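Folding on the couch

2025-06-01

I stopped folding laundry on the bed in December. The bed is low and my back complained, so now everything goes to the couch in the front room.
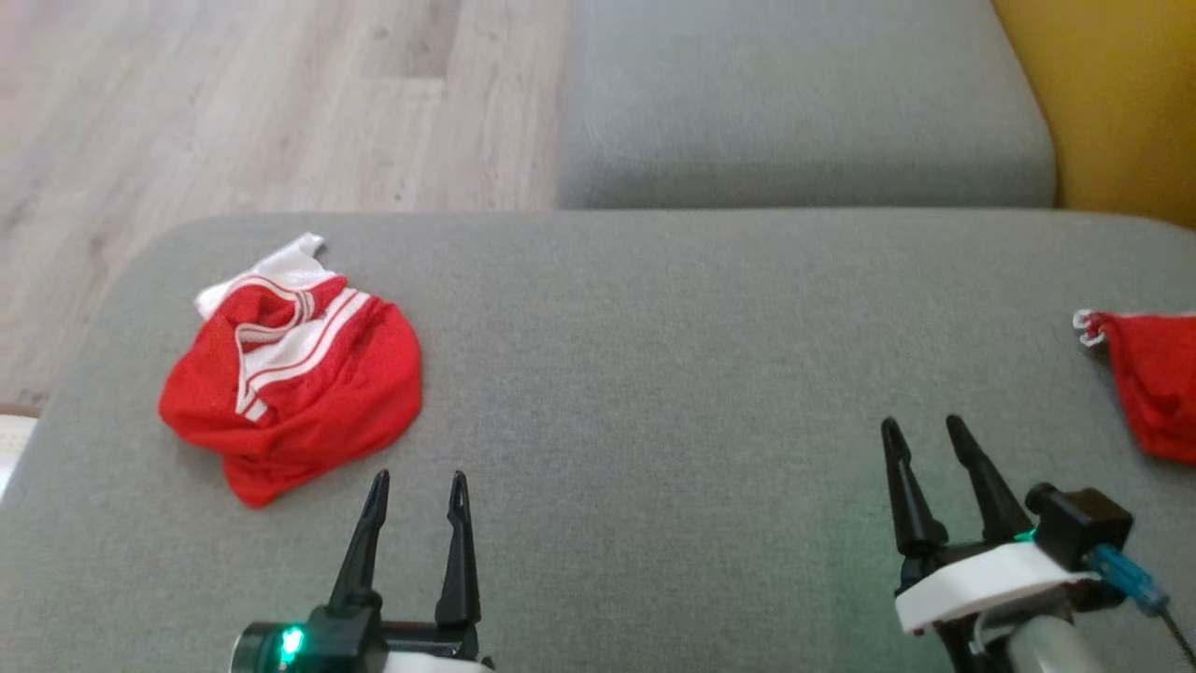 The gym things are the worst part of the pile. Shirts and towels are easy – you can do them while thinking about something else. Slippery shorts won't hold a fold. I used to fold them in quarters and they came undone before I reached the dresser.

What I do now is lay them face down, pull the waistband straight, put one leg over the other and roll from the hem up. The stripes down the sides of the red ones are handy for lining up the legs. Rolled shorts go in the second drawer, standing on end.

I bought the couch at Romlow when I moved to Demley. It is gray, and a bit deeper in the seat than I wanted, but that gives me room to work. Lint does show on it. I go over it with a brush after every load.

The drawer dividers are from Quintela. They cost nearly 30 dollars for the set and one has already cracked. I glued it and it has held so far.

Next weekend I want to sort out the sock drawer. There are socks in there I haven't worn since the old apartment, and most of them can go.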